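Gastdale workshop, October, wall decal adhesion notes

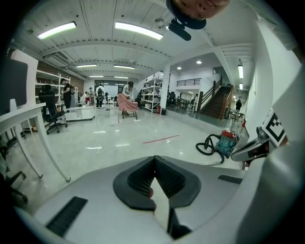 Do the Demex letters need primer on eggshell paint? Skip the primer and wipe the wall with a damp cloth the evening before.

Ran 3 alphabets on the Jircombe test boards. Pressed each letter from the middle out with the felt squeegee, 25 strokes, then left them alone. Flat paint is still the weak one. The lowercase i and j lift at the dot, and the thin tail on the y curls by morning. Eggshell and satin both held.

Kiros Tilahun wants the dots cut larger. I'd try the softer transfer tape first, the roll from Jemal.

Removal: hair dryer on low, pull slowly at a flat angle. One board lost a flake of paint under the capital G.

To do
Order 700 backing sheets
Ask Ayantu Abera for the new cut file
Repeat flat paint boards Monday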